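Kitchen shelf with no sides, how do I stop things sliding off the ends?

Posted in Home & Repair > Kitchens

Jana Rathjen
Hi all! We moved into a rental in Rurnthorpe in November and I'm slowly trying to make the kitchen work for two adults and a lot of spices. I've got room on one wall for an open shelf and I want to keep the everyday stuff there: oil, salt, mugs, my grandmother's mixing bowl (heavy!). The trouble is that I'm clumsy. At our last place I knocked a jar of molasses off the end of a shelf and I was finding it in the floorboards for weeks. My partner likes the really plain look, no brackets showing, no rails, nothing fussy. I'd like my jars to stay put. Is there a middle ground that doesn't cost a fortune? Also, the walls are drywall and the landlord is fine with holes as long as we patch them when we go.

Rui Baptista
I went through this exact argument in my own house, so I have opinions.

First, find your studs before you buy anything. Drywall anchors are okay for a picture frame, but I wouldn't hang a shelf full of bowls on them. I paid 32 dollars for a decent stud finder and I've used it more than any other tool I own. Mark the studs with painter's tape, then go back Monday night or whenever and check them again, because the first reading can fool you near pipes and outlets.
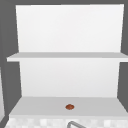

Plain shelving looks great and I get why your partner wants it, but how you load it matters more than what it looks like. Put the heavy bowl low and over a stud, and keep the light stuff up high. With a unit like the white one in the picture, open at both ends, I'd keep the last 6 inches on each side for things that don't roll and don't break, like a stack of dish towels or a box of tea. Molasses goes in the middle, forever!

If that still makes you nervous, get a roll of the grippy drawer liner and cut it a little narrower than the shelf so you can't see it from the front. I did this with a roll of Cullside liner and it's held up fine, though it does collect crumbs and you'll want to pull it up and rinse it now and then. Small trays work too. I keep oil and vinegar on one, mostly so the drips don't get on the paint (white paint and olive oil do not mix, ask me how I know).

As for patching later, save a bit of the wall paint in a jar with a label. You'll thank yourself.

Živković584
just get a cabinet. doors exist

Irnano
I wouldn't go straight to a cabinet, they're a pain in a small kitchen. Museum putty is your friend for the mixing bowl! You roll a few little balls, stick them under the base and press down. Test it somewhere hidden first because it can leave a greasy mark on some paints. Not so good for mugs you grab every morning, obviously.

Jana Rathjen
Thank you! Going with the liner and the tray, and I'll try the putty if the bowl starts wandering. Rui, does the liner come in white or only that beige color?

Rui Baptista
Mine's white. The store had clear too.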